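**Bought granola bars with a milk recall on them, do I have to take them back to the store?**

Posted by Wevel, 26 April 2023

I bought two boxes of Lappalainen oat and seed bars and then found a notice taped up by the registers saying they may contain milk that isn't on the label. The lot number on one of my boxes matches the notice. The other box has a different number but the same best-by month, which is November.

My kid has a milk allergy. He hasn't eaten any of these. I threw out my receipt the same day I shopped. The store is a Vornport and it's a long drive for me, so I'd like to know a few things before I go. Can I get my money back without a receipt? Do I need to bring the whole box or only the part with the lot number? And is the second box safe if the number isn't on the list?

We have already opened the matching box and three bars are gone. My husband and I ate those and we're fine, neither of us is allergic to anything.

---

**Fluvness**

I worked the service desk at a grocery store for a few years, not Vornport, so check with yours by phone first. For a recall we took the product back without a receipt. We looked up the item, checked the lot number against the sheet, and refunded the shelf price. If you used a store card or paid with a debit card they can usually find the sale that way too.

Opened boxes were fine. We didn't count what was left in them. Bring the box itself, with the lot number and the bar code readable. If you would rather not keep the bars in the house, put them in a tied bag in the trunk or the garage until you go.

Some recalls say to throw the food out and send the company a picture of the lot code. The notice should say which kind this is. If it has a phone number on it, call that before making the drive. Write down the date you called and what they told you.

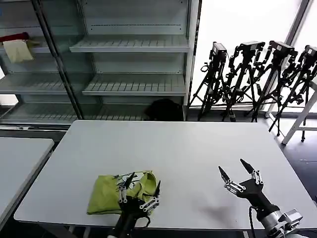
Does a different lot number mean the second box is okay for someone with a milk allergy?

It means that box isn't part of the recall as it stands today. Recalls for undeclared allergens sometimes get widened after the first notice, when the company checks other lots made on the same line. With an allergic child I would keep it away from him until the company confirms that lot, or take both boxes back and ask for a refund on both. The store may say no on the second one.

Also wipe down the shelf or bin where the open box was, and wash your hands after handling the bars.

---

**pantryshelf384**

Just toss them. It's granola bars. Not worth the gas.

---

**Oatmeal_and_Rain**

I'd call the company even if you do toss them. I had a recalled soup mix last year and they mailed me a coupon, no receipt needed, but they did want the code off the package, and I had already put it out with the trash.

Check lunch boxes, the car and any backpacks. Bars get moved around and once they're out of the box you may not be able to tell which lot they came from. If you find loose ones I'd treat them as recalled.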